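Slide 4: how the Histby jury votes

Start with the numbers — 3,103 ballots sent, 2,565 returned. Pause here.

Best Director is ranked, one to five. Most voters stop at two. Read out Ludivine Caron's line on second choices, then move on.

Volari opened in December and peaked late. Ahonen had 90 screenings and still missed the shortlist. Ask the room why.

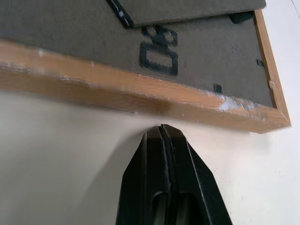

Skip the Hultesside results if we're past 80 minutes. Otherwise, next slide — acting categories.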